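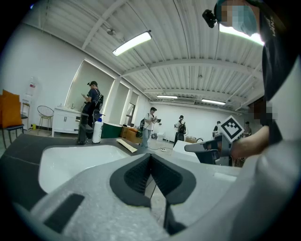 Home | Modules | Handouts | Reading list | Contact

Public Engagement with Research: Handout 5
Evaluating an engagement activity
Roman Tomaszewski, March
2 comments | 5 shares

1. Scope

This handout covers evaluation of face-to-face activities: talks, workshops and open days. Online activity is covered in Handout 6. Read section 3 before the seminar and bring a draft plan of one page.

2. Outputs and outcomes

An output is something the project delivers, such as a session, a leaflet or a visit. An outcome is a change in the people who took part, or in the researchers. Attendance is an output. It is often reported as if it were an outcome, and reviewers will mark this down.

The Wekcombe open day had 325 visitors, of whom 121 returned a card. The return rate was therefore 37 per cent. The cards asked whether visitors had enjoyed the day. No question dealt with what they had learned, so the report could make no claim about learning.
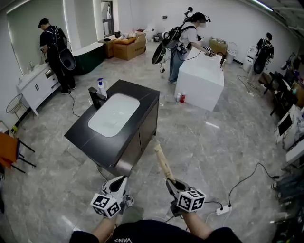
Vanity unit with basin, black tap and spray bottle.

3. Choosing a method

Short cards suit drop-in events. Keep to five questions at most, one of them open. Interviews give more detail but take time to write up; allow 40 minutes of work for each one. Observation notes are useful where visitors are young children, but two observers should agree the headings beforehand.

Baseline data must be collected before the activity starts. In the Narnthorpe workshops the first card was handed out at the break, and the "before" and "after" answers could not be compared.

4. Consent and storage

State on the card who will hold the answers and for how long. Do not collect names unless follow-up is planned. For under-16s, use the parent form (Appendix B).

5. Reporting

Give the number of people asked as well as the number who replied. Quote negative comments in proportion. Żak's notes on the Jendero lecture series set out a table layout which may be copied for the assignment.

Assignment: write an evaluation plan for either the Jendero series or the Nowicki school visits, 800 words, with a draft card attached. Queries on the marking scheme go to Ksawery Żak.

Previous: Handout 4 | Next: Handout 6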